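4.2 How the bench gets laid out

I should say up front that I came to the Gerkano plant wanting to write about the end of the line, where the cables get tested and bagged. That plan lasted until my first afternoon in the sleeving area. I sat down on a spare stool, figured I'd watch for ten minutes, and stayed until the shift changed. Most of what follows grew out of that stool.

The job itself is easy to describe. A USB cable comes to the bench with a joint that still needs covering. A worker takes a short piece of black heat-shrink tubing, opens it a little with the fingertips, slides it along the thin cable, and lays the cable down with the others. The shrinking comes later, at another station, and I'll leave it for Section 5. At the bench it's all fingers.

What got me hooked was the piles. There's no printed layout for this station. The work sheet (one page, which I read several times hoping I'd missed something) tells you which sleeve goes with which cable and how far along it should sit, and that's it. Where you put the cables, where you dump the sleeves, where the done ones go, whether you use a tray — all up to you. And yet the benches I saw kept ending up looking a lot alike. Cables still to do went in a heap on the left. Sleeves went close to the middle, often so close to the cables that the two heaps ran into each other. Done cables went on the right, and they were the only thing on the bench that anybody seemed to want straight. Figure 6 has two views of one bench from the same sitting.

Figure 6. A sleeving bench in use: cables in a heap at left, sleeve pieces beside them, cables laid side by side at right.

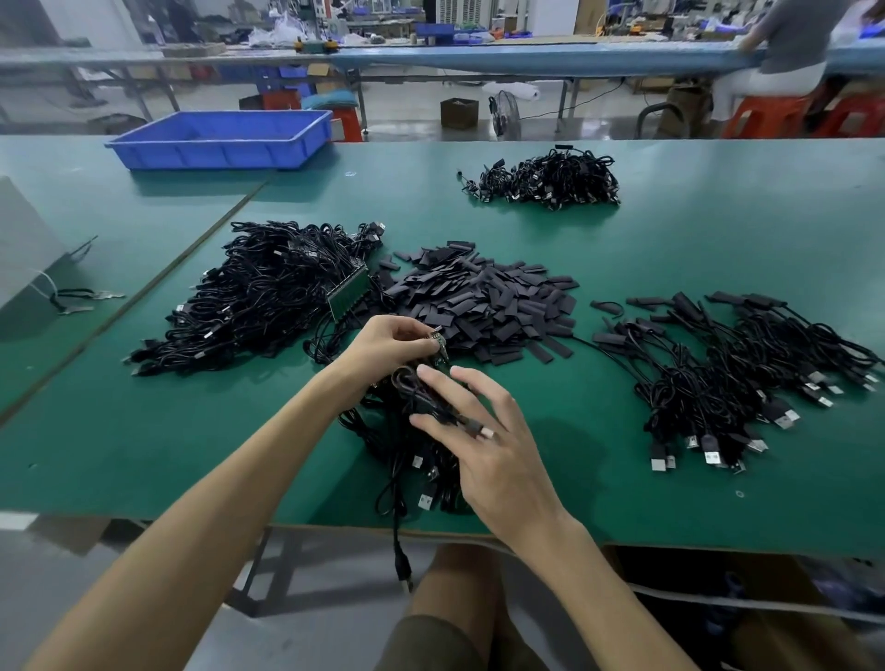 I started out calling the left heap "disordered" in my notes and the right one "ordered," and I had to drop that pretty quickly. The left heap does a job. A tangle of coiled cables with the plugs poking out around the sides is a thing you can pull from without looking very hard, because the plug is the part you grab and the plug is what sticks out. When I asked whether it would help to have the cables come in straight, I mostly got polite faces. Straight cables have to be kept straight, and that takes a hand. You've only got the two and they're busy.

We did try it, though. Over one July we ran a small trial at Gerkano with the Lullov rack, a slotted holder that keeps each unsleeved cable hanging separately so the worker can lift them off one at a time. I had high hopes for the Lullov. It looks great in a catalog. In the session I'm reporting here, the same worker sleeved 541 cables using the rack and 779 from the heap, over periods of the same length, with the same sleeves and the same stool. I don't want to make too much of that (it's one person, and people get faster at whatever they did last week), but the gap is big enough that I stopped thinking of the heap as something waiting to be fixed. Filling the rack took time too, and somebody else did the filling, so the comparison if anything flatters the rack.

The sleeves are another story. They get poured out in a mound and they stay in a mound, lying at every angle, and picking up exactly one is harder than it sounds. They're flat and light and they like to come up in pairs. I tried it myself and I was terrible at it. The workers have a way of pushing one piece a little out of the edge of the mound with a fingertip before pinching it, so the picking up has really been split into two moves, and the first move can happen while the other hand is still busy with a cable. I've coded that push as its own step in Table 3. The earlier Ashworth scheme lumps it in with reaching, and I think that hides most of the skill in the job.

Then there's the front edge of the bench. I hadn't planned to code it at all! But a cable is long compared to the little stretch of it you're working on, and the rest has to go somewhere. What happens over and over is that the work end stays up in the fingertips and the plug end hangs down off the front of the bench. The weight of the plug keeps the cable hanging fairly straight, and a straight cable is a lot easier to thread a sleeve onto than a curled one. It's a free clamp, more or less, and you get it by sitting close and working right at the edge. Two workers moved back on their stools when I asked them to try working farther in, did a few cables that way with the plug lying on the green top, and scooted forward again without my saying anything.

I ended up with 9 codes for the bench: three for the heaps, one for trays, one for the push, one for the hanging end, and three for ways of putting a cable down. The full list is in the appendix. Of these, 8 held up when a second coder went through the same sessions. The one that didn't was my "loose cables near the hand" code, meant for the odd few that lie in open loops in front of the main heap. We simply couldn't agree on when a loose cable stops being part of the heap. I've left those in the drawings and out of the totals.

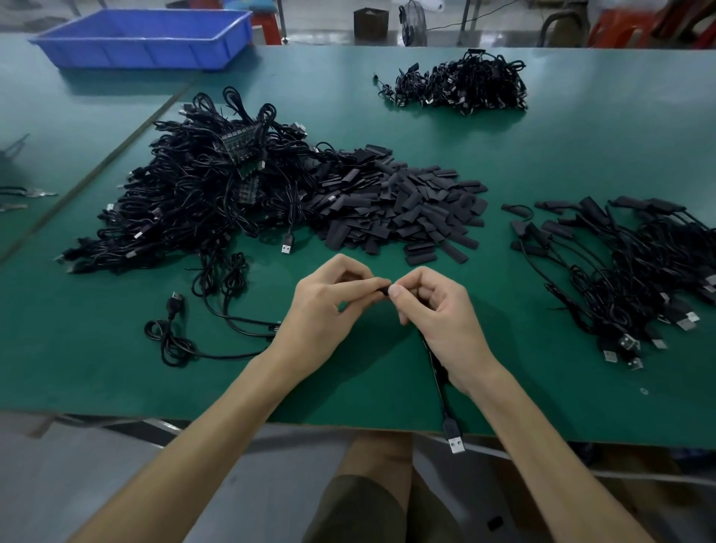 One of the sleevers, hearing me go through all this at the end of a shift, told me I had the right-hand side wrong. I'd been explaining the neat rows as a courtesy to the next station, something you do so the following person can pick up a bundle without swearing at you. She said sure, that's nice for them, but she lines the joints up so she can check her own work. If one sleeve has slid too far, it sits out of line with its neighbors and she catches it on the way past, without stopping. She added that when she first trained at the Amier site they put finished cables in a bin, and the bad ones only came to light at test.

I went back through my notes with that in mind and it changed how I read a fair bit of them. I had been marking small sideways nudges to the finished row as "tidying," which I'd filed under idle time. Some of them probably are tidying. But many came right after a quick look over to the right, and in three cases a cable was then picked up again and its sleeve shifted before it was laid back down. I've since split the code into nudge and nudge-with-look, and the numbers in Table 4 use the split version. The idle time went down for everyone.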